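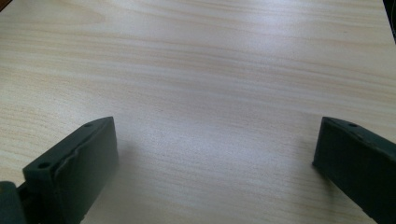 New tables at the Dromby reading room!

I stopped by the Dromby reading room on Monday and the new tables are in - finally! They're pale, with a long wavy grain that I kept tracing with my finger while I was meant to be reading. Segura, the shop on the corner, let the room have them for $200 apiece and threw in delivery.

The old ones wobbled so badly I'd given up bringing coffee. They're out in the back hall now, $30 each if you have a garage that needs one (bring a friend, they're heavy). Doors open at 2 every afternoon through November, and the puzzle swap is back too.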